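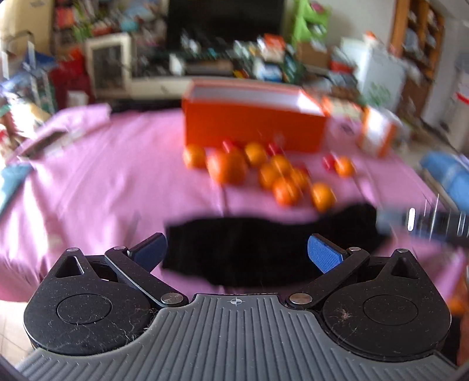 Figure 6. La pince tenue à la main, mors ouverts, devant le chiffon noir et les oranges.

Par Dzintra Butkienė et Arnout Verbruggen – février

4.2. Construction en atelier partagé

La pince Tretetti a été montée le soir, sur une table dont la nappe rose (fig. 6) n'avait fait l'objet d'aucune étude préalable. Les deux bras noirs portent chacun un patin bleu ; celui de droite présente une surface finement texturée, dont nous attendions beaucoup. Les axes métalliques ont demandé 11 reprises, les plans en prévoyaient une.

Le protocole comporte 436 essais de saisie, dont 300 sur des oranges et le reste sur du tissu. L'orange a le mérite d'être ronde, bon marché et comestible en fin de campagne. Le chiffon froissé n'a aucune de ces qualités : il se dérobe, se plie sous les patins et met en défaut le modèle de contact de la section 3. Quant aux peluches déposées sur les carters, elles n'entrent pas dans le modèle – le second auteur les tient pour négligeables, la première auteure a acheté un pinceau.

L'ouverture des mors est réglée avant chaque série et consignée au cahier.

À lire également
Menley : retour sur un banc d'essai domestique
Clulldale, notes de montage
Saisir le textile avec deux doigts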